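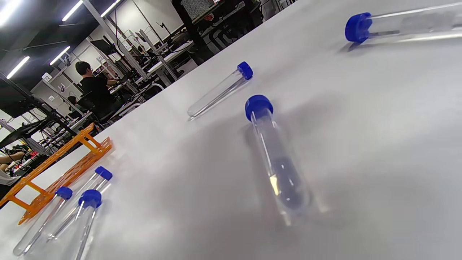 Capped tubes on the white table, orange rack at the left.

July 22, 2023

Tube inventory and sorting, side room

Started on the plastic tubes today. The count in the stock book has not matched the shelf since May and Rosimeire wants it settled before the next order goes to Kotian. Book says 2,000 on hand. The full cartons are easy, they are still taped and I am taking the label at its word. The trouble is all the opened bags and the racks that people fill and then leave half used.

What I am checking on each loose tube:
- cap goes on straight and turns all the way down without skipping
- no cracks at the rim or the rounded end
- wall clear, no haze, no scratches you can feel with a nail
- no old marker or label glue

Working on the white table. Scratches show up better against it than on the gray bench, and a hairline crack throws a small bright line in its shadow if you turn the tube slowly. Haze is harder. For haze I hold the tube up to the window and compare it with one from a new bag.

Blue caps only for now. The Skenine tubes in the drawer have a different thread. Their caps will go on ours for half a turn and then bind, and I think that is where a lot of the "bad cap" complaints come from. I pulled every cap of that kind I could find and put them in a jar marked SKENINE ONLY. Cauã says he has more in his cabinet. Asked him to bring them over when he gets a chance.

Loose tubes checked: 530
Set aside: 33
Of those, 25 were caps and the rest were scratched walls. No cracked ends at all, better than I expected given how the bags were stacked.

The 25 caps may be fine on another tube. Tried four of them on new tubes and three turned down normally. So part of the problem could be in the tube thread and I should be marking which tube each cap came off. Did not do this for the first two bags. Will do it from bag three on.

Racks. The orange one is good, holds the tubes upright and does not tip when you load one side first. The older Pidano rack has holes that are a hair too tight and you end up twisting the tube to get it out, and that twist loosens the cap. I have moved the Pidano rack to the top shelf. Please leave it there until we decide. If anyone likes it for the narrow tubes, say so and I will put it back.

Also noticed that tubes laid flat on this table wander if somebody leans on it. The floor dips a little toward the door. Tried a folded paper towel along that side and it helps. A strip of shelf liner would be better, Rosimeire has some left over from the Skuvdale cabinet.

Note on the stock book: two entries from May are in bags and everything after is in single tubes. I went back and wrote the unit next to each line in pencil. One of the May lines I can't read (could be a 1 or a 7). If it is a 7, most of the gap goes away. Cauã, I think it is your handwriting, please look.

Left to do
- bags three through six
- test fit all set-aside caps on new tubes, write down pairs
- wipe marker off the tubes in the small box, alcohol takes it off but leaves the wall cloudy if you rub hard
- new label for the shelf, the old one still gives the glass part number
- hold the Kotian order until the May line is sorted out

Set-aside tubes are in the shallow tray under the window with a note on them. Don't put them back in the drawer.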